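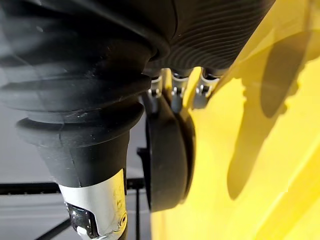
The hand up against something big and yellow, seen from the wrist.

I spent most of June learning to drive a robot hand, and I have come out of it with an opinion, so brace yourselves. I think we should stop teaching these machines by remote control whenever we can possibly get our own hands on them instead. Push the arm. Grab the wrist. Bend the fingers yourself if the thing will let you. I know this isn't the fashionable view in our building, and Nighat Bangash, who sits two desks over and has logged more hours on the controller than anybody I know, has already told me I'm wrong (twice, once over lunch).

Some background. At Drukon we record people showing a robot how to do a job, and later on a program tries to learn the job from the recordings. There are two ways to do the showing. With the first you stand back with a controller and a screen, move your hand, and the robot's hand moves more or less the same way. With the second you take hold of the arm itself and walk it through the motion like you're teaching a kid to swing a bat. We have a name for each setup, naturally. Remote is Alby and by-hand is Tarar. Please don't ask me where the names came from, they were on the doors when I got here.

I started on Alby like everybody does, and the first few days were fun! It feels like a video game. You squeeze, and over there a set of black fingers squeezes too. Then you try to pick something up and find out how much your own fingers have been doing for you all these years without a word of thanks. I can pick up a coffee mug while arguing on the phone. Through the controller I was staring at the wrist view trying to work out if the pad was touching the surface or just very near it, and I could not tell. On a smooth, bright surface you get the shadow of the hand sliding around and your eye wants to follow the shadow. The thing you care about, the little bit of contact, is tucked in behind a fat finger that takes up half of what you can see.

So what do you do? You press harder to be sure. Everybody does. I went back through 60 of my own recordings and in 32 of them I was squeezing well past the point where the grip was good. That's more than half, and those recordings were going to be a teacher for something! A robot doesn't know I was nervous. It just learns that this is how hard you squeeze.

By hand it's different. The first time I took hold of the arm on the Tarar side I could feel the moment of contact come back up through the metal, a small dull stop, and I quit pushing right there with no thinking at all. My motions got shorter. I stopped hovering. I also got tired a lot faster, I'll admit that, because the arm has some weight to it even when it's helping you, and after an hour my shoulder had opinions of its own.

Nighat's case is a good one and I want to give it properly. She says that when you push the arm around, your body is in the way. Your forearm is in the camera view, your shadow is all over the work, and the robot will never see any of that when it's on its own. She also says a hand with several joints in it can't be posed by one person with two hands, not in any natural way. You end up setting one finger, then the next, and what you've recorded is a puppet show in slow motion. And she's fast. On Alby she gets through a session before I've found a comfortable place to stand. The project has 3813 recordings in it and a big slice of them are hers.

I give her the fingers. For the fine stuff, the curl of each joint, I don't have a better answer than the controller. But for the reach, the approach, the angle of the wrist and that first touch, I would take a tired shoulder every time.

Tullio Ferri, who trained me, thinks we're both being silly and that the answer is a controller that pushes back on your hand. Dillivico makes one and he's been asking for it since before I was hired. Maybe he'll get it. I tried a loaner for 3 days and the push felt like somebody tapping me through a pillow, which is better than no tap, I guess.

Until that improves, I say start every new person on the arm. Give them a week with their hands on the thing before they ever see a screen. They'll know what touching feels like from the robot's side – or as near to it as we're going to get – and when they do pick up the controller they'll go easier on it. I wish I'd done it in that order. I'd have a lot fewer recordings to throw out.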